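Speaker notes: Trakley tabletop kit, evaluation talk
Lamduan Khunthong, Rolledholm

Opening slide stays up while people sit down. Start on time, questions at the end.

Slide 2. What we were offered. Trakley sells the kit as an arm, a two-finger gripper, a wrist camera and a license for the recording software. We had it on a trial agreement from April. Amnuay Yimyam did the installation at the Flustholm site. Say clearly that we paid for shipping and nothing else.

Slide 3. Setup. Quoted at half a day, took us a day and a half. Most of that was the mounting plate, which comes drilled for a different bench. Trakley has since changed the drawing. Skip the cable diagram unless somebody asks.

Slide 4. Wrist view. Pause before speaking. Both fingers stay in view when fully open, so the operator can judge clearance without a second camera. Large items at the sides get cut off, and the operator has to back the arm away to see them whole.

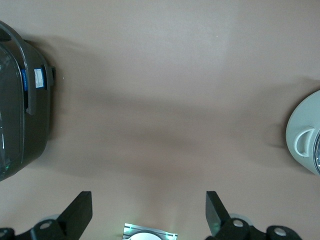

Slide 5. Trial numbers. 207 recorded runs, of which 200 were usable. Four of the rejected runs were dropped frames, the rest operator error. Do not compare with the McIntyre unit here, the tasks were different. If pressed, the McIntyre comparison is in the handout.

Slide 6. Handles. Thin loops and curved straps were the slow cases. The finger plates are flat and rigid, so approach angle matters more than closing force. Trakley lists a padded finger as an option. We have not tested it.

Slide 7. Support. Email only, replies usually by the next morning. The manual runs to roughly 560 pages and has no index. Calibration is in the appendix.

Slide 8. Recommendation. Buy one for Flustholm, hold the second order until the padded fingers have been tried. Amnuay takes questions on mounting, I take the rest. Leave slide 5 on screen during questions.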